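Katalin Kocsis
Jun 29, 2024

1/ Notes from the Radstead churchyard survey. Posting in order of the plan, north wall first. Corrections welcome, with a source if you have one.

2/ Background: the old chapel at Radstead closed and the building went to housing. The burial ground did not. It is still open to walkers from the lane side. The gate sticks. Lift, then push.

3/ The burial register survives in two volumes. It has 1069 entries. The number of legible stones is far lower, as you would expect for a congregation that mostly could not pay for stone.

4/ Register volume one is in a single hand up to the page where the ink changes from brown to black. After that there are several hands and the spelling of surnames drifts. Tosetti appears as Tossetty, Tozetti and, in one case, Tosset.

5/ I have indexed all of these under Tosetti and kept the original spelling in a second column. Please search both if you are tracing the family.

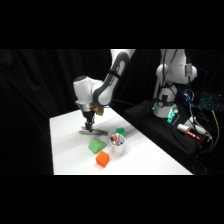 6/ Row A, against the north wall. 11 stones, all sandstone, all facing east. The wall has protected them from the weather on one side and fed damp into them on the other. Inscriptions are good down to knee height and poor below.

7/ A4 is the minister's stone. Text from Hebrews 13:7, "Remember them which have the rule over you," then two lines of local praise, then a mason's signature. The signature reads Gisten. I have found the same name on a war memorial plaque two villages over, but cannot yet say whether it is the same workshop.

8/ A5 is his wife. Smaller stone, same mason, better cutting. The lettering is deeper and the spacing was set out properly before the chisel went in. My guess is a senior man did hers and an apprentice did his. That is only a guess.

9/ A7 and A8 share a kerb. The register gives them as brothers. The stones do not say so. Both have the same verse, Psalm 133:1, which supports the register.

10/ Row B is where the plan and the ground disagree. The plan shows an even row with a path behind it. On the ground the path cuts through the row at an angle and two plots are under gravel. I have marked them as "position inferred."

11/ For anyone measuring older burial grounds: take your offsets from the wall, not from the path. Paths move. I used a 50 meter tape and two fixed points on the wall coping, and re-measured anything that missed the plan by more than a hand's width.

12/ B3 has a ship carved at the head. There is no seafaring in the register entry, which gives his trade as cooper. The ship may be Noah's ark. The hull is very round and there is what could be a bird over it. Lichen covers the part that would settle it, and I did not scrape it.

13/ Do not scrape lichen. Do not use chalk, flour or shaving foam. A mirror and low sun will get you most inscriptions. A flashlight held flat to the face after dark gets you most of the rest.

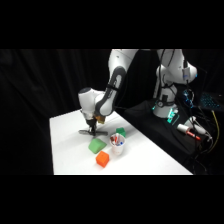
14/ Row C is the youngest. Mostly polished granite, machine-cut letters, all legible from the path. I recorded it in one morning.

15/ The exception is C6, the Shibata stone. It is slate, with English on the front and Japanese on the back. The English side gives a name, two dates and "Teacher." The register adds that she ran the Sunday school and played the harmonium.

16/ I do not read Japanese. A reader has offered to work from my notes on the back face and I will post the translation when I have it. Until then the database field stays blank.

17/ The chapel's hymn board was moved to the parish church when the building closed. It is hanging in the north aisle, still with numbers in it. I do not know if they are from the last service or were put in afterward.

18/ The parish church tower is worth the climb if it is open. The bell frame is oak and was repaired with steel straps. The chapel had no bell.

19/ Database status: rows A and B are entered and checked. Row C is entered, not checked. The photo reference for the last register page is 3770, in case you are writing to the record office and want to save them a search.

20/ Still open: the Gisten signature, the two plots under gravel, the ship on B3, and a loose footstone near the gate marked only "E.T." There are four people in the register it could belong to.

21/ Next visit is planned for September, when the grass is down and the sun is low enough to try B3 again. If you have family in the volume two entries, send me the surname and any spelling you know of before then.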